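3.2 What families choose to say about work

Obituaries from small towns are a wonderful source, and we think they have been badly underused. The Candance corpus holds more than 3,000 death notices printed in the weekly papers of four neighboring mill and farm towns, and almost every one of them finds room for a job. Sometimes it is a whole career in two sentences, sometimes a single summer at the cannery. We came to this section expecting a dry tally of occupations and instead found ourselves reading notices aloud to each other across the office.

The first thing to notice is where work sits in the notice. In the older papers it comes late, after the church and the lodge. By the most recent decade it has moved up, usually to the sentence right after the parents' names, and it has picked up detail along the way. Families now name the employer, the department and often the shift.

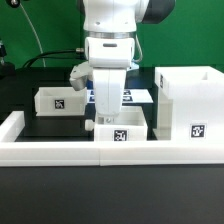
Employer names deserve a closer look, and they gave us some of our happiest hours. The Drimar glove works closed long before most of the people who are remembered as working there had died, yet it is still "the Drimar" in the notices, with no street, no town and no mention of the closing. The writer trusts that readers know. The Malik Creamery gets the same treatment. Firms that opened later are nearly always given in full, with a location, as if the family were less sure of being understood (or, more simply, as if they had copied the name from a retirement card).

Verbs shift too! Men in the older notices "were employed by" a firm, while women "helped out at" or "kept the books for" one, even when the same notice gives 26 years of service. We coded each verb phrase by hand, two readers per notice, and talked through the disagreements. The passive form fades slowly for men. For women the change is quicker, and "worked" and "managed" become common within a single generation of writers.

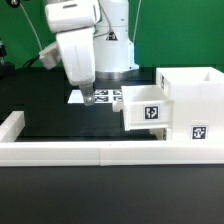
Length of service is given as a round number more often than real careers would allow. Thirty is the clear favorite: "over 30 years" shows up in every town and every decade we read. We do not treat this as an error. A family sitting at a kitchen table with a funeral director's form is saying that the person stayed, and a round number says it well. Where we could match a notice to the company newsletter, the true figure was sometimes lower and sometimes a good deal higher.

Second jobs were the real surprise for us. School bus routes, snow plowing, tax returns done in the front room every spring: these are told with more warmth than the main job and often with a small story attached. In the Pridance subset, where both a short and a long version of the same notice survive, 16 of the paid long versions add a second job that the short one leaves out. We come back to these in Section 4, where hobbies and side work turn out to be hard to pull apart.

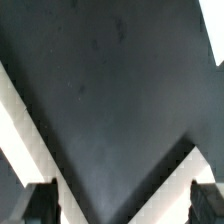

Figure 3. Dark gray surface, close up.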